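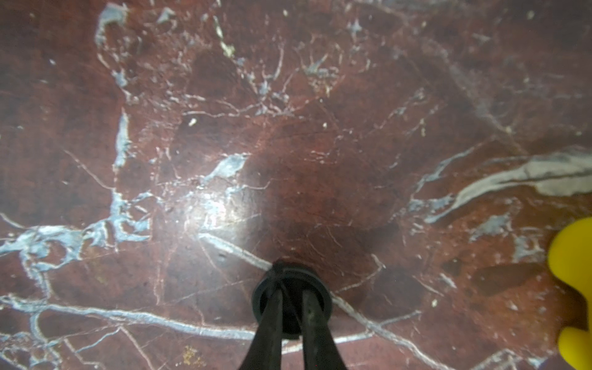

The Totine Cup gives student teams one task and 11 minutes, and every year I come away less sure what it measures. The task for the Flestance robotics club was to sort toys with two arms. On the entry form that reads like something a toddler does before lunch. Then you look at what the gripper has to deal with: shiny dark marble veined all over in white, a glare spot washing out part of it, and a yellow toy barely in view at the side. Whoever picked that surface either wanted a hard test or liked the color. I asked and got both answers.

I spent a January afternoon at the club's practice cell and brought back these pictures. The club's own summary of its season uses the word "autonomous" five times, which is four more than I would have allowed.

The arms are run from code the students wrote over a starter kit called Marchuk. How much is theirs and how much is the kit depends on which student you ask. The older ones were careful about it. The younger ones told me the arms "figure it out," and I wrote that down with a question mark. 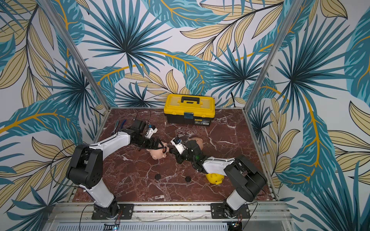
The scoring doesn't help. A team gets 70 points for a clean handover between arms and almost nothing for doing the same thing twice. So teams practice the one showy move until it works, and then they stop. I would rather see a dull pickup repeated all afternoon. I said so to a group of students, who agreed politely and went back to the handover.

Two arms cost more than one, too. The club put the season's spending at $3580, and I could not get a clear account of what the second arm does that the first couldn't, given a little patience. "It looks better at the Cup" was the frankest reply, and I liked the kid for it.

Both grippers at the yellow toy, with the pliers and the toolbox left toward the back:

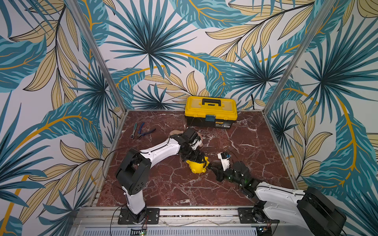
Soft toys

Hard plastic is the easy half. The rules also call for something that squashes, and the club's notebook for that section has a lot of crossed-out lines in it. The code has one setting for how tightly to close. One setting seems thin to me for a pig and a plush, but I don't have to stand next to it at the Cup.

They plan to log 500 attempts before the spring round. If they publish the failures along with the rest, I'll take back some of this. 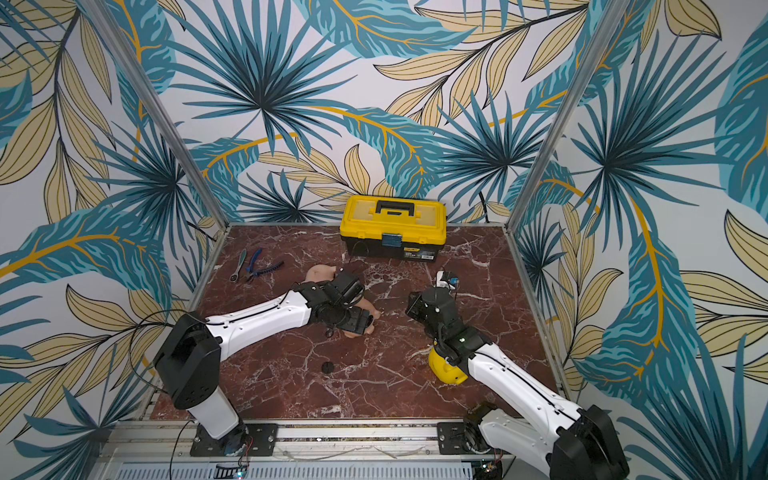
Left arm on the pink soft toy, right arm just in front of the white and blue piece.

Recent galleries
Wumunano Bridge Contest: What Held and What Didn't
Middle School Coding Night
Line Followers in the Gym
The Totine Cup Rule Book, Read Closely

We use cookies to remember your settings and count visits. Accept | Manage choices

Contact | Copyright Flestance School News | Back to top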